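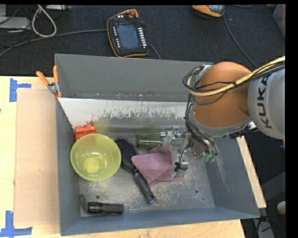 Mixed household lots are the hardest thing a sorting room handles, and this unit of the course is about them. A mixed lot is whatever comes out of one home or one drawer with no sorting done at the source. The first job is to decide the order of removal. Take a metal bin holding a hairbrush, a crumpled pink cloth, a yellow-green bowl, two green glasses and a black flashlight. Most beginners go for the cloth, as it lies in the middle and is soft. With the brush touching it, the cloth can drag on the bristles, so the brush should be lifted first, by the handle. The glasses are on their sides and should be out before anything heavy is moved near them.

Unit 4. Mixed lots: order of removal and grouping
Instructor: Encarnación Moya
Handout date: 24/05/2007

1. Terms

Lot: everything in one bin, with one ticket.
Contact pair: two items touching each other.
Blocked item: an item you can't take hold of until another one is moved.
Loose item: neither of the above.

2. Order of removal

Look at the bin before you reach in. Name the contact pairs out loud if you are working with a partner.

Breakables come first if they can be reached. If they are blocked, clear only what blocks them. See-through items count as breakable until you have held them. A lot of clear plastic gets handled as glass this way and it costs very little time.

Hard loose items come next. Cloth comes last, unless it covers something. Lift cloth straight up from the highest fold and check under it. Do not pull it sideways across the floor of the bin, particularly in the older bins where the coating has worn off.

3. Grouping

We use the Lidau list, short version:
K kitchen and table
P personal care
T textiles
E electrical, including anything that takes batteries
X everything else

A hairbrush is P. A flashlight is E even with no batteries in it. Bowls go under K unless the ticket says bathroom or workshop. Do not make up new letters. The Silasari sheets have a sixth group for toys and we do not use it here.

4. Tickets

Write the lot number, the group letters in the order removed, and your initials. Lot 306 in the binder is a good one to copy for layout. Lots from Bivance come with their own ticket, which stays stapled behind ours.

5. For next time

Read Vukčević, chapter 2, up to the part on folding. Bring one mixed lot from home, small enough to carry. Write out your order of removal before class.

Makeup sessions will be held in August.

Comments

dorrie_k: Is the chapter 2 reading in the course packet or only in the library copy?

E. Moya: Packet. The page numbers are off by one.

Stan P.: Our group put a soap dish under K and lost a point. I still think it depends on the ticket.

lw77: what letter for an umbrella

E. Moya: X.

This site uses cookies to remember your settings. By continuing to browse you accept their use. OK | More information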